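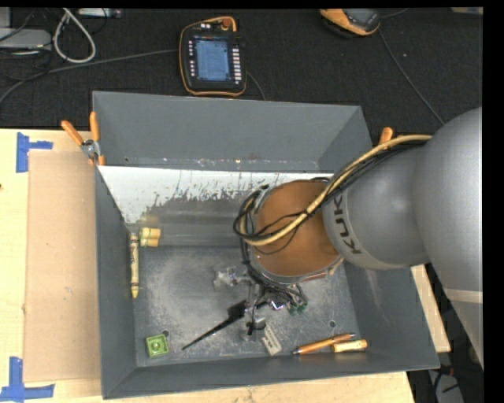 *Photo: Brirkell Picture Library*

# Give me back my lunch

11 September 2018

I ate a turkey sandwich over my keyboard last month and got mustard in the space bar. It stuck for two days. Every time I typed a sentence itcameoutlikethis, and I had to go back and fix it, and somewhere in the middle of all that fixing I got mad. Not at the sandwich (it was a pretty good sandwich). I got mad that I'd eaten lunch at my desk again, and that I couldn't remember the last time I hadn't.

So I'm going to make an argument that would have bored my grandparents silly, because to them it was just how the day went: people with jobs should stop working in the middle of the day, go sit somewhere else, and eat.

I know, I know. Big news. But look around your own office at noon and tell me how many people are doing it! In mine you get the rustle of chip bags and the sound of typing, and every so often the microwave goes off. Everybody's technically on a break. My company, Draltimell, has 750 people in the building and a cafeteria that's a third full on a busy day. The handbook gives us 40 minutes. I looked it up after the mustard thing. It's right there, between the parking rules and the part about badge photos, and I'd been handing those minutes back for years like I was returning a library book.

The usual excuse is that we're busy, and sure, we're busy. I came back from a week off in June to 784 emails and I ate at my desk every day until they were gone. That felt noble at the time. What I remember of that week, though, is that by three in the afternoon I was reading the same message four times and answering it badly, and then having to write a second message to clean up after the first one. If I'd gone outside I'd have lost some time up front and I bet I would've finished on the same day. I can't prove that. I just know what my brain feels like at three o'clock with a lunch in it and what it feels like without one.

There's also the thing where being seen at your desk counts for something. I hate this one, and I've done it as much as anyone. You hear a manager coming down the hall and you put the fork down and grab the mouse. Why? I'm a grown adult eating pasta salad at lunchtime! But a whole office can talk itself into the idea that the person who never leaves must care the most, and once a few people believe it everybody has to play along. New hires pick it up in their first week. They show up on day one asking where's good to eat around here, and by the second Monday-ish stretch of the job they're keeping a box of granola bars in the bottom drawer.

I want to be fair about this. Some people like eating at their desks. I've got a coworker who closes her door, puts on a baking show and has the best half hour of her day in there, and I'd never drag her out of it. Some people skip lunch so they can leave early and get to day care before it closes, and if your boss lets you do that, wonderful, take the deal. And plenty of people have jobs where nobody's handing out long breaks to begin with. I waited tables through college and lunch was whatever I could eat standing up by the ice machine. So when I say "take your lunch," I'm talking to people like me, who've got one written down in a handbook and leave it lying there.

Anyway, I decided to go out for a month and see how it went.

The first week was awkward. I kept my phone face up next to my plate and answered things on it, so really I'd just moved my desk to a worse chair. I also hadn't figured out the money part. You can spend a lot of cash on lunch if you aren't careful, and I wasn't careful, and after a few days of fancy salads I went back to packing my own and carrying it to a bench. I should've started with the bench. It's next to a bus stop and it isn't pretty, but it gets sun, and there's an old dog that comes by with its owner at the same time I do and stares at my crackers.

Then I found my treat place. It's a lunch counter called Laaksonen, a short walk past the post office, and for 10 dollars you get soup, two slices of dark bread and a coffee. I go once a week. The soup is different each time and they don't tell you what it is until you're at the register, which drove me crazy at first (I'm a menu-in-advance sort of person) and is now my favorite thing about it. I've had beet, I've had salmon with dill, I've had some kind of split pea that I still think about. I eat it out of a bowl, with a real spoon, and it takes as long as it takes, because you can't type and eat hot soup. I've tried.

What surprised me was how much I started noticing people. I'd worked near the same folks for years and mostly knew them as names at the bottom of emails. Two of them eat at that counter! One of them works on a project I'd been fighting with since spring, and in one bowl of soup we sorted out something that had been through a dozen rounds of "per my last message." I don't want to sell lunch as a sneaky way to get more work done, because that's exactly the kind of thinking that ruins it. Most of the time we talk about gutters, or kids, or whether the new bakery is any good. It just so happens that it's easier to be decent to a person once you've passed them the butter.

And yes, there are gadgets for this now, because of course there are. Somebody gave me a Flosta for my birthday, a lunch box that plugs into your computer and keeps your food warm right there next to your elbow. It was a kind present and it works fine. But I look at it and think, wow, we'd sooner run a cord to our leftovers than stand up and walk to a table. I use it on car trips.

If you run an office, I'd ask you for one thing, and it's cheap. Go eat lunch. Go where people can see you leave, and don't come back early, and please don't schedule the noon meeting with the wraps on a tray. I've been to so many of those. The wraps are cold and the meeting's still a meeting, and everyone chews quietly so they won't miss their turn to talk. If the meeting matters, it can be at one.

If you don't run anything, start with a single day. Put it on your calendar as an appointment if you have to, with a dull name so people leave it alone. I called mine "vendor call" for a while. I've since changed it to "lunch," and I'm still employed.

I don't make it out every day. It rained most of last week and I ate at my desk twice, and I've got another deadline coming that'll probably eat a few more. But I got the space bar cleaned out, and tomorrow's a soup day.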